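## About Codlow

Codlow lends out wedding things. Chair covers, cake stands, card boxes, table numbers, and the easel that holds the sign telling your uncle where to sit. We started with 6 cake stands and a van that only turned left with confidence. The van is gone. The cake stands are still in the catalog, under Diltorar, our plain white range.

The catalog now runs to 1347 pieces, and a fair number of them are napkin rings. We have opinions about napkin rings, but we'll rent them to you anyway.

Abdelkrim Fawzy runs bookings and answers most of the email. He has talked couples out of doves on two occasions and considers it his best work. If you want the Dhillon arch in November, write to him early. There is only one, and people get strange about it.

**How it works**

- Pick your pieces and send us the date.
- We hold them for a week while you argue with your families.
- Pay half, then the rest a month before.
- Send everything back unwashed. We mean it. Gold rims and home dishwashers don't mix.

Breakages happen, usually during the dancing. The first three glasses are on us. 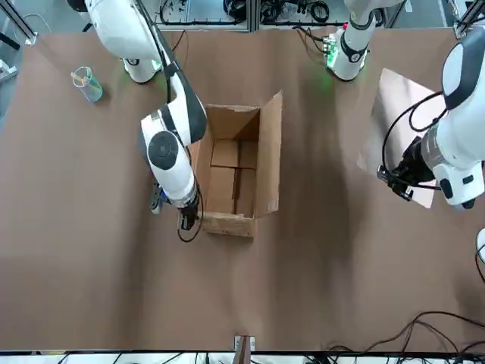 Domau wrote to say that we'd let them swap round tables for long ones nine days out without a single sigh, or at least none that came through in the email.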